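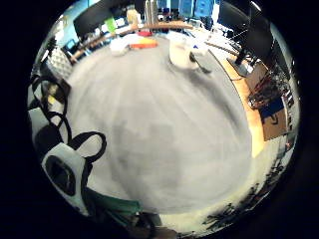 Agathe Pons 来信问,办公室里的公用桌子每天都擦,为什么杯子下面还是有一圈一圈的印子,用湿布擦了,干了以后又出来。她说她们那里的桌面是浅灰色的,白天看不清楚,到下午四点太阳斜着进来,就全部看见了。

我先回答她的问题,然后写一些别的办法,都是关于公用桌子和上面的杯子、抹布、瓶子的。我的中文是后来学的,有的清洁用品我不知道准确的名字,请大家原谅。

杯子印

茶和咖啡的印子是两种东西。咖啡印里有一点油,只用清水是擦不掉的,抹布会把它推开,变成很薄的一层,干了就又看见。要用温水加一点洗洁精,水温40度就够了,不必更热。布拧到不滴水,先在印子上放一会儿,再擦。擦的时候从外面往里面,不要画圆圈。最后用干布再走一次。这个最后一次,很多人省掉了,我以前也省掉。

茶印如果时间长,要用小苏打。放一小勺在碟子里,加水调成糊,用手指包着布去擦。浅灰色的台面请先在角落试一下,有的台面是亮光的,擦了以后会变暗,我弄坏过一张,在Drultden的旧办公室,现在那张桌子上面永远放着一盆花。

如果你们那里的水很硬,印子也可能是白色的水垢。那就用白醋,一份醋三份水。石头的台面不能用醋。

抹布

公用桌子最大的问题,我认为是抹布。一块白色的布,早上有人用,用完揉成一团放在杯子旁边,中午别人拿来再用,晚上它的味道已经很不好了。揉成一团的布,里面是不会干的。

我的办法很简单:布用完以后要打开,挂起来。桌子后面如果有木条或者架子的边,就可以夹两个衣服夹子。没有的话,买一个带吸盘的小杆。湿布不要直接搭在木头上,时间久了木头会发黑,下面说到木头的时候我再写。

颜色也要分开。白色的擦桌子,黄色的擦洗手池,不要混。Ebuka Ugwu 建议在布的角上缝一条线做记号,擦桌子的缝一条,擦池子的缝两条,这样买同一种布就可以了,洗的时候一起放进洗衣机。我试了,确实方便,只是要会缝。我用的是Padard的棉布,一包22块,不贵也不特别好,洗过几次以后会变小一点。

用过的纸巾请当场扔掉。放在桌上的纸巾,别人不知道是干净的还是用过的,所以谁也不去碰它。

杯子放在哪里

杯子最好不要放在桌子的边上。把手朝里面,或者和桌子的边平行,这样走过去的人衣服不会带到。勺子如果放在杯子里,长的那一头也朝里面。我见过很多次,杯子没有倒,是勺子先被袖子碰到,然后杯子才倒。

电脑旁边放杯子,请放在你不用鼠标的那一边。杯子要比键盘低,或者和键盘同样高,不要放在显示器下面的小架子上。在高的地方打翻,水会走得很远。

杯垫用毛毡的还是软木的,有人喜欢讨论。毛毡吸水,看起来桌子是干的,其实垫子下面是湿的,过几天就有一个方的印子代替圆的印子。我现在用软木,每个星期翻一面。硅胶的也可以,但是杯子会粘在上面一起拿起来,然后掉下去,声音很大。

木条和架子的边

浅棕色的木头很怕两件事,水和热。烧水壶不要贴着木头放,蒸汽会让它先变白,然后起毛。已经变白的地方,可以用软布沾一点核桃油,顺着木纹擦,放一个晚上再看。起毛的地方用很细的砂纸轻轻走两三次,不要多。

木条后面的缝里很容易进面包屑和糖。吸尘器的小嘴进不去的时候,用旧的银行卡包一层布,从左到右推一遍。请先把上面的瓶子和罐子拿下来,我知道这个很麻烦。

瓶子

清洁剂倒进别的瓶子里,必须写名字。半透明的瓶子里装淡黄色的液体,可能是洗手液,可能是油,也可能是去污水,三样都见过。Gwendolyn Sorensen 告诉我,她们那里有人把地板蜡当作糖浆,幸好闻了一下。请用防水的笔写在胶带上,写内容,也写哪个月装的。装过饮料的瓶子不要用来装清洁剂,写了名字也不要。

我自己配的擦桌水:800毫升温水,一勺白醋,三滴洗洁精,放在喷瓶里。一月装的,二月就倒掉重新做。上面已经说过,石头台面不用这个。喷在布上,不要喷在桌子上,特别是旁边有屏幕的时候。

金属的高罐子(保温的那种,或者放茶叶的)有手指印,用干的超细布就可以,不需要什么药水。如果有不锈钢的纹,顺着纹擦。Novmont出的不锈钢膏我也买过,味道很浓,擦完还要再擦一次才能干净,我后来送人了。

下班以前

我的习惯是五点半做,时间很短:

先把杯子全部收到一个托盘上,包括不是自己的。
桌上的小东西,笔、夹子、有颜色的本子,放进一个盒子,不分类。
喷布,擦,再用干布擦。
抹布打开,挂好。
托盘拿去水池。

小东西不分类这一点,Magdolna Szűcs 不同意,她写信说盒子会越来越满,一个月以后里面什么都有。她说得对。我的盒子里昨天找到三个U盘和一把不知道开什么的钥匙。可是如果每天都要分类,我就一天也不会做,所以我还是这样,月底倒出来一次。

补充:有读者问Mägi的软木垫在哪里买。我是在他们的店里买的,现在好像换了包装,圆的那种比较厚。方的我没有用过。

Agathe 后来又写信说,小苏打擦了以后印子没有了,可是窗户旁边还有一个很浅的。那个可能是太阳晒的颜色,杯子挡住的地方没有变,外面的变了。这种擦不掉,可以把桌子转一个方向,让它慢慢晒得一样。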